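Six months on the prep bench at Quinlan, and people keep asking me how it's going, so – a small thread. I've been in catering kitchens 26 years and I was the loudest grumbler in February.
12 replies · 41 likes

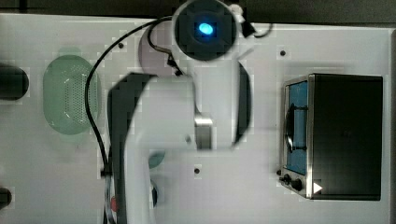
My own job has changed more than I expected. I used to set out and clear; now I spend the morning deciding where things go. The toaster oven sits on the right, the green colander over on the left, and I fuss about the gap between them like I'm setting a table for company.
6 replies · 38 likes

The newer folks worried about their hours, and I did too, a little. So far we've kept everybody, and the talk is mostly about who gets trained next – which is a nicer thing to argue over at lunch.

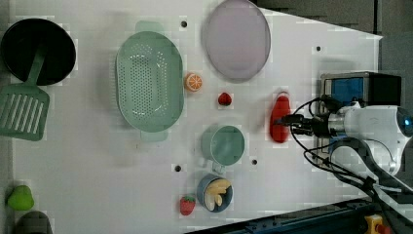
I do miss the chatter of two people working elbow to elbow, though. We've asked for a shared coffee break to make up for it.
9 replies · 52 likes

Recent
Skudard night shift, one year in
What I packed for Zekudwood

Back to top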